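Skorness Football Club: questions about season tickets and matchdays

When do season tickets go on sale?

Renewals open at 9am on the first working day of May and stay open for four weeks. After that, any seats that have not been renewed are released to the waiting list, and then to everyone else. New applicants can join the waiting list at any time of year.

Can I keep the same seat?

Yes, if you renew before the window closes. If you want to move, tick the box on the renewal form and the ticket office will contact you in June with what is available. We hold your old seat until you have said yes or no to the new one.

How big is the ground?

Plalow Road holds 2000, of which 900 are seats. The seats are all in the main stand and the Szewczyk Stand. The two ends are terracing.

What does a season ticket cover?

All home league matches in the first team's season. It does not cover cup ties, pre-season friendlies or play-off matches. Season ticket holders get first choice of their own seat for cup ties until 48 hours before kick-off.

Do women's team matches need a separate ticket?

No. Show your season ticket at the turnstile and you will be let in. Anyone else can pay on the gate. Tyra Lundgren's side play most of their home matches at Plalow Road, with a few on the training pitch at Sokville when the main pitch is being rested. Entry at Sokville is free and there are no turnstiles.

Can I pass my ticket to a friend?

You can pass it on for up to five league matches a season. Log in to your account, choose the match and enter the other person's name and email address. A junior or over-65 ticket can only go to somebody in the same age group unless you pay the difference first.

What happens if a match is postponed?

Your ticket is valid for the new date. If you bought a single match ticket and cannot make the new date, write to the ticket office within 14 days for a refund. For matches abandoned after half-time, tickets are sold at half price for the replay. Season ticket holders do not pay again.
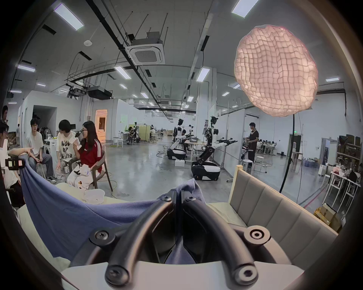 Where do away supporters go?

Away supporters use the Quarry End, entering through gate 2. There is no cover at that end. Seats for away supporters who cannot stand can be booked in the main stand by ringing the club before noon on the day before the match.

Is there parking?

The club car park is for permit holders only on matchdays. The nearest public car park is at Sokville station, a 12-minute walk away. Please do not park on the verges along Plalow Road.

What was the record attendance?

1055 for a league match, against Szewczyk Rovers in November four seasons ago. The figure for cup ties is higher, but the older gate books are missing and we do not give an official number.

Who do I contact?

Tickets and refunds: Sheena Halliday
Disabled access and carers' tickets: Gunnel Lie
Junior teams: Ebbe Aasen
Lost property: ask at reception, weekdays 10am to 3pm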